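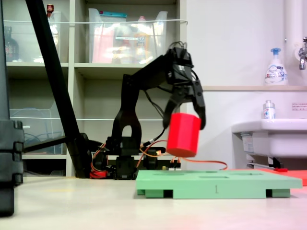 Eight Minutes at the Microphone: A Talk With the Plorcombe Tenants' Organizer

She picked the diner because it opens at 6 a.m. and the landlords' lawyers don't. Her job, as the only paid organizer at the Plorcombe Renters' League, is getting people to city hall who would much prefer to be asleep.

"I was a dental receptionist," she says. "Same work. You call people and remind them of something they dread."

The league has 141 dues-paying members, most of them in the Dikent apartments, where the heat went out for 18 days in January. The owner sent a letter recommending sweaters. She keeps a copy in her purse – laminated.

What she wants is a local law giving tenants a lawyer in eviction court. Last year 102 Dikent households got notices. "Most went in alone," she says. "The other side brought a guy with a rolling briefcase."

The council gave her 8 minutes to make the case, then spent longer than that on parking at Trindade Street. She stayed for the parking. She has opinions on it now.

Does she expect to win the vote? She flags down more coffee.

"Ask me after the second reading. I've got calls to make, and half of them hang up before I say my name."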